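Homemade hand-held gripper slips on shiny wrappers

Posted by Ghislain Chisholm

I'm building a hand-held gripper on my kitchen table, two fingers on linkage bars. It picks up plush toys fine. With small puffy packets in glossy wrappers, one finger touches first and pushes the packet sideways, then it slides out when I lift. The spring is rated for 583 grams. Would a stiffer one help?

dhillon_bench

Leave the spring alone. If one finger gets there first, your linkages don't match. Close the gripper on a steel rule and see which pad lands early, then shim that side. Mine was off by 3 mm and did the same thing. Wipe the pads with alcohol too, and try 200 grit on them if they're still slick.

Kallbridge1666

just buy one, you'll spend more on parts

Ghislain Chisholm

I'd like to finish this one. I checked with the rule and the right pad does land early. I've ordered shims from Rastora and will try the alcohol tonight. I'm practicing on two red packets in the meantime, coming in slower.

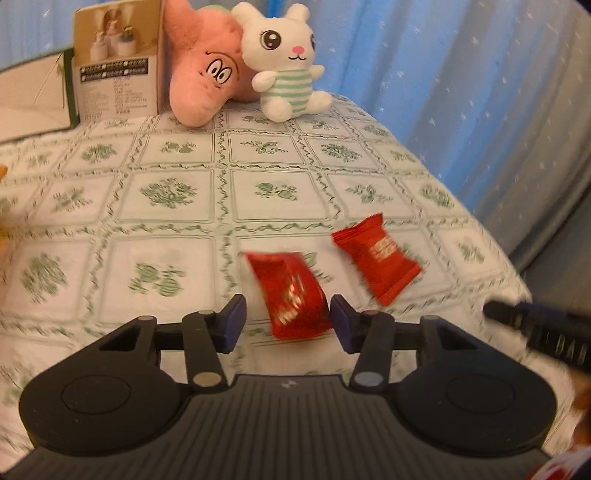
dhillon_bench: Slower is good. Check the pivot pins for play before you put the shims in, or you'll end up doing it twice.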